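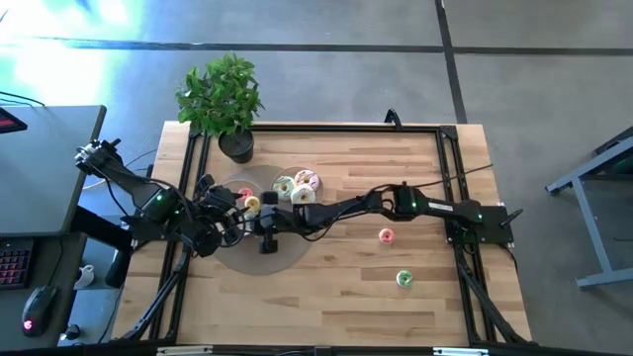
Chapter 9
Buying an Arm: How to Read a Kit Before You Pay for It

By now you've met joints, links, motors and the rest of the family, and if you did the exercises at the end of Chapter 8 you can work out how far an arm will reach without falling on its face. Good. This chapter is about spending money, and I'm going to be a bit bossy in it.

I've bought badly. My first two-arm kit came from a catalogue with a lovely cover, and I picked it on payload alone (payload being how much the gripper can hold up at full stretch). It could lift a litre of milk all day long. What it couldn't do was put a plastic doughnut on a plate without squashing it off the far side, and doughnuts on plates was the whole job! I'd paid for muscle and needed manners.

So before you open a single brochure, write down the task. One sentence, everyday words. "Two arms share a table and sort toy doughnuts onto plates" is a perfectly respectable task, and it tells you a surprising amount. The things being handled are small and round with a hole in the middle. The plates are flat with a rim. The grippers will have to work very near each other, so you care about how bulky the wrist and fingers are, and whether one arm can get out of the other's way.

9.1 What's in the box, and what isn't

Kits are sold in layers, and sellers don't always agree on where one layer stops. For this chapter I'll compare two offers, which I'll call by their product names: the Rarken, a pair of arms with a tabletop mounting frame, and the Huketti, which is sold as a full bench with setup included. My colleague Petronella Makhubela teaches with the first. Sipho Chauke signed for the second last November and still speaks to me, so it can't be too bad.

The Rarken arrives as parts. You get arms, base plates, rails, clamps and a bag of bolts in sizes you'll come to know by feel. You supply the table, the computer and the patience. Petronella's class needed 3 afternoons to get theirs square, and most of that was undoing the first afternoon.

With the Huketti, somebody from Hinden (the dealer) comes out, bolts it down and runs the arms through their checks while you make the tea. You pay for that, of course. You also don't learn where the cables go, and the first time one snags you'll wish you had.

9.2 Cables, clearance and the neighbours

Reach is the figure everybody quotes. Ask about cables too. A cable on a moving arm has to have enough slack for the longest stretch and not so much that it drapes over the work, and the happy middle is narrower than you'd think. Loop it close to the body wherever you can and leave the slack near the joints that bend.
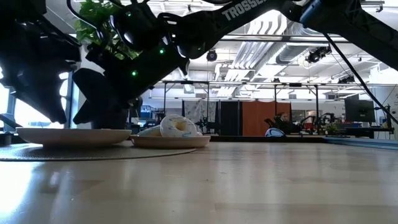

Then there's clearance, the space between one arm and whatever might be next to it. On paper, two arms with overlapping reach look like a bonus. On a table, the overlap is where they bump. When Borislav Vukadinović reviewed an early draft of this chapter he wrote "draw it!" in the margin beside this paragraph, and he's right. Get some butcher's paper, trace the sweep of each arm from its base, and colour in the part they share. If your plates sit inside the coloured bit, you need software that keeps track of both arms at once. Ask the seller whether that's included. The Rarken's basic licence leaves it out, and the upgrade added over 89 dollars to Petronella's bill.

9.3 Questions to send the seller

Email these, so you have the answers in writing.

Can I replace one finger, or must I buy the whole gripper?
What do the lights on the joints mean, and is there a page that says so?
How long do spare motors take to reach me?
If I move the base plates, what has to be set up again?
Who answers the phone?

Precious Khumalo sent this list to 2 dealers and heard back from one. She bought from that one.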